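The snack table and the man who charges for it

Faizal Simanjuntak wants me to know that the tiers matter. He has told me twice on the phone and he tells me again before I've got my coat off. "Flat table, people take one thing and walk away. Put it on steps and they stay and look."

I ask how he knows. He says he has watched them.

Simanjuntak runs Herwood, a two-person business that sets up snack and drink tables for offices, community halls and the odd wedding where the couple have decided against a cake. He used to manage a corner shop. He charges $297 for a small table, setup included, food extra, and when I first heard the price I assumed somebody had misread a decimal point. You can buy a bag of chips and tip it in a bowl for a good deal less. I have done it many times and my guests survived.

So I went along on a Friday to see what the money buys, and I went in a bad mood about it.

"It's not the food," he said, which I'd already worked out. The food is what you'd find in any supermarket. "It's that you didn't have to think about it. And it's the height." Back to the height.

His business partner, Danang Sinaga, is the quieter of the two and did most of the lifting while we talked. Sinaga buys the stock and keeps the spreadsheet. He is also the one who says no. Last year Simanjuntak wanted a three-level cart with lights in it, made by an outfit called Kolora, and Sinaga wouldn't sign off. "It was heavy and it was ugly," he told me. "And you'd need a van." They have a hatchback.

I put it to both of them that there's a lot of theory here for what amounts to laying out lollies. Simanjuntak didn't take offence. He has a way of agreeing with you and then going on as if you hadn't spoken. "Sure, sure. But where do you put the drinks?"

At the front, I said. People are thirsty.

"Wrong." He was pleased. "Drinks at the back and up high, so you can see them from the door. If they're at the front, everyone reaches over them to get the chips and knocks them down. And a bottle rolls."

I'll give him that one. I have seen a bottle roll.

The clear acrylic stands are his favourite purchase. He got the first of them from a closing-down sale at a cosmetics counter and has since bought more from a supplier called Hunach, whose catalogue he keeps on his phone and scrolled through for me at some length. The appeal is that you don't see the shelf, only what's on it. The drawback, which he didn't mention and Sinaga did, is that they scratch if you so much as look at them, and every fingerprint shows. Sinaga wipes them down with a microfibre cloth and a bit of dish soap. Window cleaner clouds them after a while, he says. He ruined a good one finding that out.

Do they make people eat more? Simanjuntak claims they do. He told me about a staff function with nearly 400 guests where, he said, the stepped end of the table was bare well before the flat end. I asked whether the stepped end might have been the one nearest the door. There was a pause. Sinaga laughed, from behind a carton.

"It was a bit nearer the door," Simanjuntak said.

On the question of baskets they disagree openly. Simanjuntak likes wicker, because he thinks all that clear plastic starts to look like a chemist's. Sinaga thinks wicker is a pain. Crumbs get down in the weave and you can't put it through the dishwasher, so he'll only allow it for things that come in their own container. Foil trays with lids are fine in a basket. Loose pretzels, never. They've been having this argument since they started and I don't believe either of them wants it settled.

Chips stay in their bags, standing up in a tray where you can see what's in them. I'd have thought a bowl was friendlier. "A bowl is forty hands," said Sinaga. It was the only thing either of them said all afternoon that I wrote down without wanting to argue.

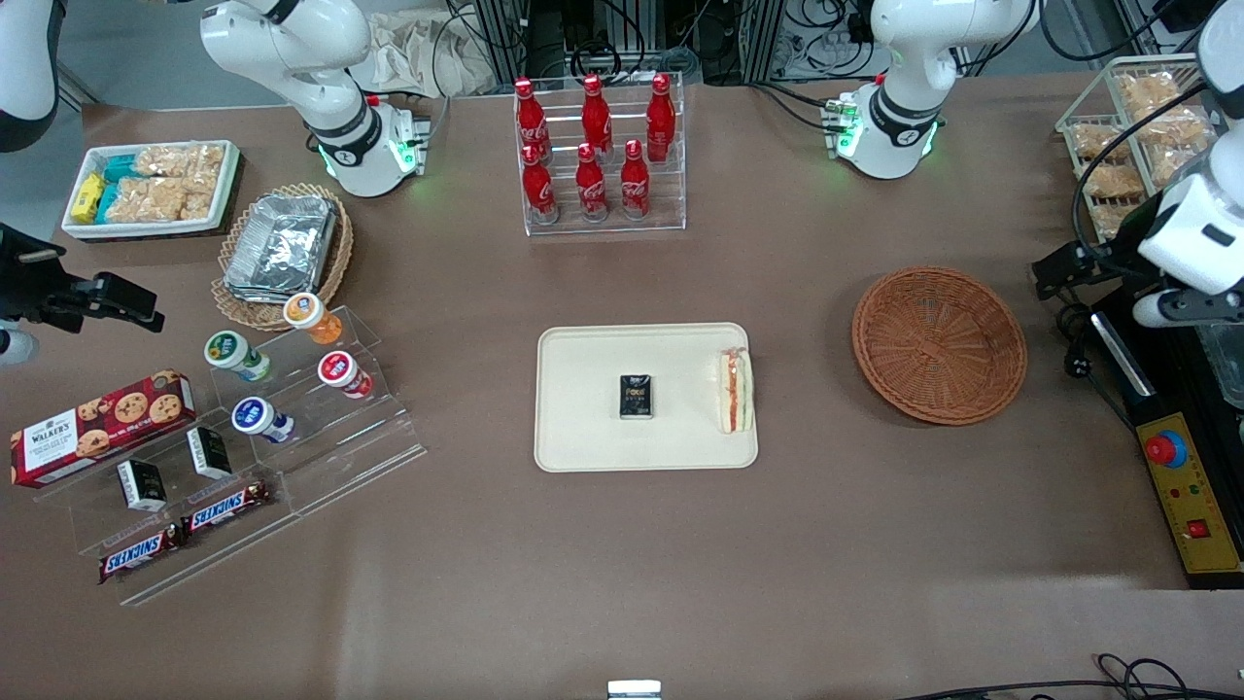
The sweet stuff is where I still have my doubts. Chocolate bars go at the front edge, lowest, on the grounds that people will find chocolate wherever you hide it and the good positions should go to things that need the help. By that reasoning the yogurt drinks get the steps. I asked if anybody over the age of ten picks a yogurt drink when there's a Snickers within reach. Simanjuntak said I'd be surprised. I said I would be, yes. He offered no figures, and when I looked to the man with the spreadsheet, he was busy with a tray.

He was more convincing on colour. Red draws the eye, so a bank of Coca-Cola anchors the back, and he'll put a red cookie box somewhere off to one side so the whole table doesn't lean one way. I'm not sure I would have noticed. Since then, though, I've caught myself looking at the end displays in the supermarket and seeing where the red is, and I'm a little annoyed with him for it.

I asked what goes wrong. Melted chocolate in summer, Sinaga said. Hosts who shift everything once the pair have gone home. A client in Acuña Street who rang to complain there was no fruit, having crossed fruit off the order form herself. And the wrappers, always the wrappers. They allow 4 small bins for a big room now and it still isn't enough.

Would I pay $297? No. I have a table and I have bowls. But a woman who books them for her office every June told me she used to spend her whole lunch break on it, and then the cleanup as well, and she thought it was cheap. She hadn't noticed the tiers.

I passed this on to Simanjuntak. "You're not supposed to notice," he said, and went off to move the cookies a few centimetres to the left.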